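About us

Kotuson is the robotics club of Hayes College in Devville. It was started by Adjoa Sulemana, who teaches mechanics here, with 11 students and one borrowed classroom. Today the club has 62 members and its own laboratory on the ground floor.

Our main work is bin picking. The robot must find a block in a metal bin, take it and put it in the correct place - it sounds simple, but red and green bars lie in every direction and the walls of the bin leave little room for the gripper.
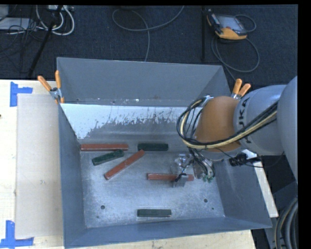 Each team writes its own program and has 60 minutes with the arm every week. The younger students begin with the simulator and join a team in December. Nektarios Sotiropoulos helps them with the wiring and is very strict about safety, for which we are grateful.

Every year we take part in the Laltska student competition. You do not need experience to join us. New members can register until 19th March at the laboratory.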